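Slide 4. Where the planner numbers come from

Start with the claim as Zollel tells it: 619 planning runs in simulation, no collisions. Pause. Ask who in the room has shipped on a number like that.

Say plainly that I like the Disomard planner. It's fast, and Norbert Sýkora's team fixed the joint limit bug before I'd finished complaining. My problem is with what the 619 runs cover. Both grippers were empty in all of them. An arm that carries nothing has very little to hit things with.

Next point, the camera view. Perception has to cope with a room that comes in at any angle.
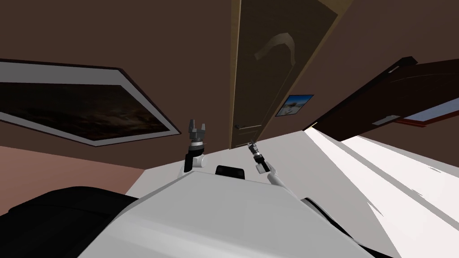

Simulated room, both grippers empty, door and wall well off vertical.

Ask: does the door detector still find the handle at this tilt? Igor Zelenák says yes. I've seen 6 test views, and I'd want 50 before I believed him – and some with worse lighting.

Don't get dragged into the rendering argument. If someone from Kuruc brings up floor glare, say we'll take it at the end.

What I'm asking for: rerun with a load in each gripper, log every replan that takes over 60 milliseconds, and publish the failures with the successes.

Slide 5. Replan times, Lulville build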